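What the Sorting Table Taught Us
Liette Bergeron and Tharun Varghese
Project report, September 29, 2020

Our assignment was to pick a small object people use every day and find out whether it does its job. Other groups chose can openers. We chose plastic shape blocks, the kind a two-year-old pushes through a hole in a lid, and spent most of August arguing about hearts.

We bought two sets, the Dralosell and the Marar. The Dralosell costs more and comes in a bag with a drawstring. The Marar comes in a box that can be opened once. Between them we had cubes, cylinders, stars and hearts, and after the first week we also had them under the couch.

The test was simple enough to explain to Tharun's grandmother, who was not impressed. One of us scattered a handful of blocks on a flat surface, and the other sorted them by shape with eyes closed. We wrote down every mistake. Each of us did 150 trials, for a total of 300, and Liette would like it noted that hers were neater.

Our first surface was a kitchen table with a slope we had never noticed. Cylinders noticed it right away. We switched to a wooden cutting board, which stayed flat and made a pleasant knock when a block landed on it.
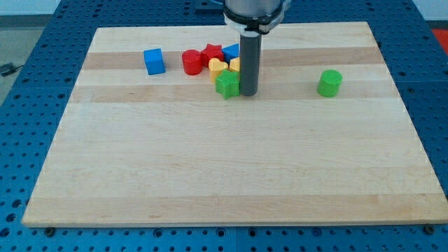 Cubes gave us almost no trouble. Cylinders were easy to name by touch but went wandering whenever they landed on their sides. The real problem was the star. With eyes closed, a star feels like a mistake at the factory, and a heart held upside down feels like a star that gave up. Of our 44 errors, most came from mixing up those two.

Color should not have mattered, and we said so in our proposal with great confidence. Then Liette admitted she had been memorizing where the red pieces fell before she shut her eyes. We threw out 140 trials and did them again with a scarf.

If we repeated the project, we would test children, who are the actual customers and were not consulted. We would also start with the scarf. The Marar set is missing one star, and Tharun has been asked to look under the couch again.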